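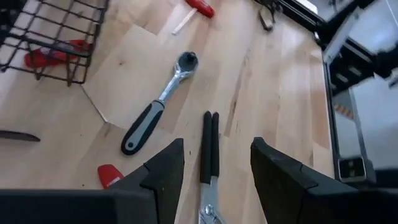 *Pince à becs longs entre les doigts ouverts du préhenseur, clé à cliquet sur le plateau de bois. Atelier Gresus.*

## Poste de rangement robotisé : règles de bonne pratique pour l'outillage à main

Fiche d'atelier, mai 2019. Rédaction : Lemlem Lencho. Relecture : Nahom Abdella.

La présente fiche s'adresse aux utilisateurs des établis partagés de Gresus sur lesquels un bras robotisé saisit et range l'outillage courant. Elle complète la notice du poste et ne remplace ni les consignes de sécurité affichées à l'entrée, ni la formation préalable à l'habilitation.

### Préparation du plateau

Le plateau est débarrassé de la poussière et des copeaux avant chaque mise en route. On utilise une brosse souple, puis un chiffon à peine humide ; la soufflette est proscrite, les particules se logeant dans les articulations du préhenseur. Le bois est huilé hors présence du bras et le poste reste à l'arrêt jusqu'au séchage complet.

Lorsqu'une plaque de contreplaqué est posée sur le plateau pour le protéger, elle doit être plane et ne pas basculer sous la main. Un bord relevé fausse la hauteur de prise. Toute plaque gondolée est mise au rebut.

### Disposition des outils

- Les outils sont posés à plat, sans chevauchement. Un espace de 8 cm est conservé entre deux outils destinés à être saisis.
- Les pinces sont présentées fermées ou à peine ouvertes.
- Les clés à cliquet sont déposées sans douille. Le sélecteur de sens reste accessible et tourné vers le haut.
- Les tournevis sont placés de façon à ne pas rouler ; un manche rond peut être calé par une baguette.
- Les lames, grattoirs et couteaux ne sont jamais confiés au bras. Ils sont retirés à la main et rangés dans leur étui avant le début du cycle.
- Un panier métallique peut recevoir les petites pièces, à condition qu'il repose sur tous ses pieds et que rien ne dépasse du bord supérieur.

Les manches gainés exigent une attention particulière. Une gaine grasse glisse entre les doigts du préhenseur et une gaine fendue s'y accroche. On dégraisse à l'eau savonneuse, on essuie, on laisse sécher. Le solvant Peltent, réservé aux parties en acier, ne doit pas entrer en contact avec les revêtements souples.

### Présence de l'opérateur

Aucune main ne pénètre dans la zone de travail pendant que le bras est sous tension, y compris lorsqu'il paraît immobile. Pour redresser un outil mal placé, l'opérateur demande l'arrêt, attend la confirmation au pupitre, intervient, se retire, puis relance le cycle. Les cheveux longs sont attachés, les bagues et bracelets déposés, les manches retroussées au-dessus du coude ou boutonnées au poignet.

Les postes accueillent 2 personnes au maximum, dont une seule aux commandes. La seconde se tient du côté de l'arrêt d'urgence.

Les étiquettes d'avertissement ne sont ni recouvertes ni déplacées. Une étiquette décollée est signalée le jour même.

### Entretien des doigts du préhenseur

Les doigts sont essuyés à sec en fin de séance. On recherche les éclats, les arêtes émoussées et les traces de métal sur les faces de contact. Le jeu latéral se vérifie à la main, poste consigné. Les doigts sont remplacés par paire au bout de 3000 prises, ou plus tôt si l'un d'eux présente une fissure. La référence à commander auprès du magasin Amin est la 294.

Les vis de fixation sont resserrées à la clé dynamométrique, jamais au cliquet ordinaire.

### En cas de chute d'outil

1. Arrêter le cycle au pupitre.
2. Attendre l'immobilisation complète du bras et la confirmation d'arrêt.
3. Ramasser l'outil et contrôler l'articulation, le manche et les becs.
4. Écarter tout outil déformé dans le bac Wurkis prévu à cet effet.
5. Inscrire l'incident au cahier du poste, avec le type d'outil et sa position de départ.

Une deuxième chute du même outil au cours d'une séance entraîne son retrait de la liste des objets autorisés jusqu'à la révision de juin. Les demandes de réintégration sont adressées par écrit à Nahom Abdella, accompagnées de la page correspondante du cahier.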